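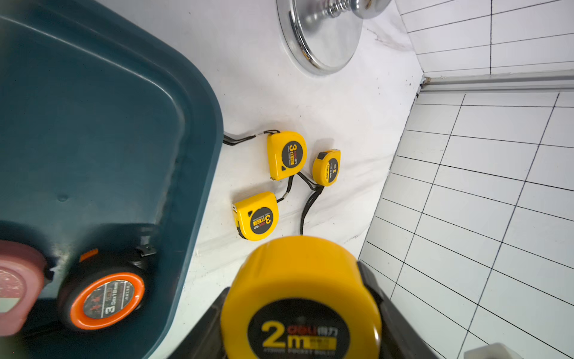 Packers at tool wholesaler Fulus will spend less of their shift bent over sorting trays under a plan that hands the job of picking up tape measures to robot arms.
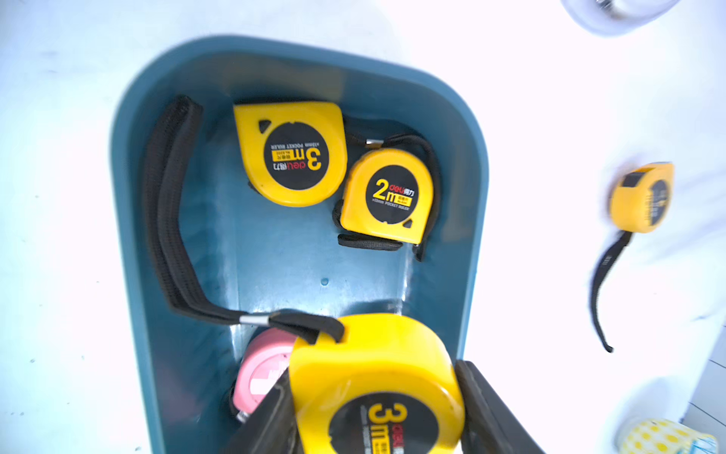
TAKUM, March 18, 2021 — The company said two-meter and three-meter tapes are the first items to be handled this way. Straps make them awkward to grip, and they come in several sizes.

Fulus employs 42 people at its Takum warehouse. No jobs will be cut, according to operations manager Nomvula Lekota, but the work will change. Packers on the small-tools line will move to checking orders and repairing returned stock.

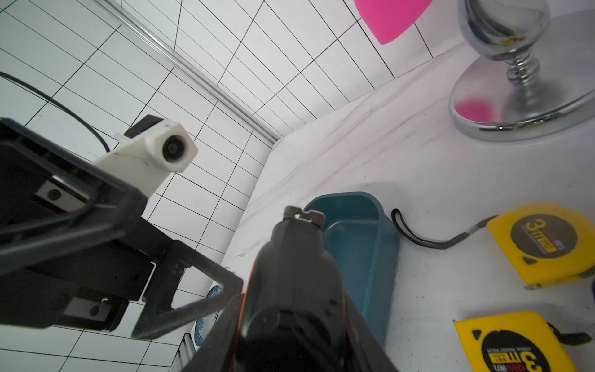
Each will get 3 days of training before the switch in September. Pay grades stay the same.

"People asked me first about their hours, then about their wrists," Lekota said. "The hours don't change. I hope the wrists get better."

Staff have asked for a say in how fast the line runs — a point still under discussion.
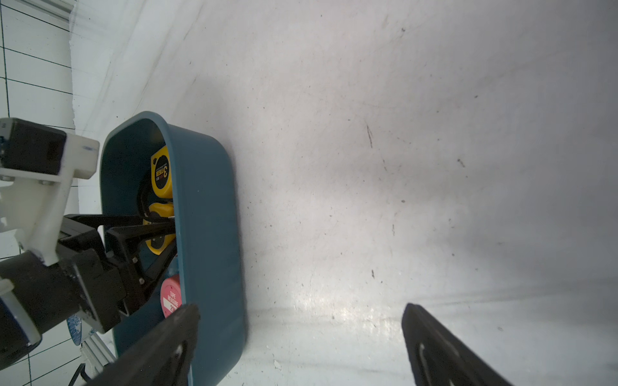 The line now ships 370 orders a day. Fulus has set no higher target for the first year. A second warehouse, at Dutemano, will keep packing by hand.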